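Chapter 4
Packing and the Cost of Damage

Goals of the chapter

After reading this chapter the student should be able to explain why damage in transport is a cost and who carries it, tell the difference between inner and outer packing, and read a simple damage record from a shipping department.

Key terms: void, cushioning, outer pack, inner pack, claim, rate of return

4.1 A small problem in a small company

In the earlier chapters we looked at how goods are stored and how an order is picked from the shelf. We now come to the moment when the goods leave the building. For many students this moment looks simple. The product is put in a box, the box is closed, and a driver takes it away. But in a small company a large part of the yearly loss can be hidden exactly in this step, and it is often written in the accounts under a name which does not say much, such as "other costs of sale."

We will follow one company through the whole chapter. Lévesque is a maker of glass lamp shades in the town of Griltmont. It sells part of its goods to shops and part directly to homes. The shops order in large amounts and receive the shades on pallets. The homes order one or two pieces, and these travel by parcel service, together with the parcels of many other senders. The manager of shipping, Brittany Beaudoin, kept for years only one number, the number of parcels sent. When the owners asked her how many arrived broken, she could answer only for those customers who had written a letter of complaint.

She then began to keep a second record. In one season the company sent 1188 parcels to private homes, and 232 of them led to a claim of some kind. Not every claim was for broken glass. Some were for a wrong color, some for a late delivery, and a few for a missing screw. Still, the owners were surprised, and they asked for a study of the packing room before the next season began.
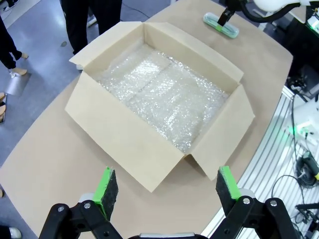

Griltmont, January

The study was given to Jaxon Després, who had worked before in the packing of medical glass at Ketovov. His first report was short, and we will use it in the exercises at the end of the chapter. He did not begin with the boxes. He began with the question of who decides how a product is packed. At Lévesque the answer was that each worker decided alone. One worker used much paper, another used a double layer of bubble wrap, a third believed that a tight box is always a safe box. All of them had good reasons from their own experience, and no rule was written down.

The second part of the report dealt with the empty space around the product. In the trade this space is called the void. If the void is left open, the product can move, and it gains speed before it meets the wall of the box. If it is filled too hard, the product cannot move at all, but then a shock from outside goes directly into the glass. Good cushioning lies between these two cases. It lets the product travel a short way and takes up the energy of the shock during this way.

Please note that the report speaks about the bottom of the box as well as the sides. A parcel is most often dropped flat or on a corner, and seldom exactly on one side wall. For this reason many packing rules ask that the bottom be lined first, before the product is laid in. A worker who is in a hurry will often put the product in and fill only from the top, where the material is easy to see.

4.2 Inner pack and outer pack

We call inner pack everything that touches the product or fills the space around it. We call outer pack the container which carries the address and receives the shocks of the journey. The two have different tasks and they are usually bought from different suppliers. At Lévesque the outer pack came from Ivirdale, under a contract for one size only. A small shade and a large shade therefore went into the same box, and the difference had to be made up by the inner pack.

A single size has clear advantages. The price per box is lower, the storage is simple, and a new worker needs no training to choose. Against this stands the greater use of filling material, and the time for placing it. Després estimated that a second size would save up to 15 percent of the filling material. He did not promise that it would lower the number of claims, and the student should think about why he was careful on this point.

Before we can compare the two solutions, we need a way to express the cost of one damaged parcel. The price of the broken shade is only the first part of it. We must add the second shipment, the time spent in writing to the customer, and the lost sale if the customer does not order again. Section 4.3 takes these parts one after another and begins with the easiest to measure, the second shipment.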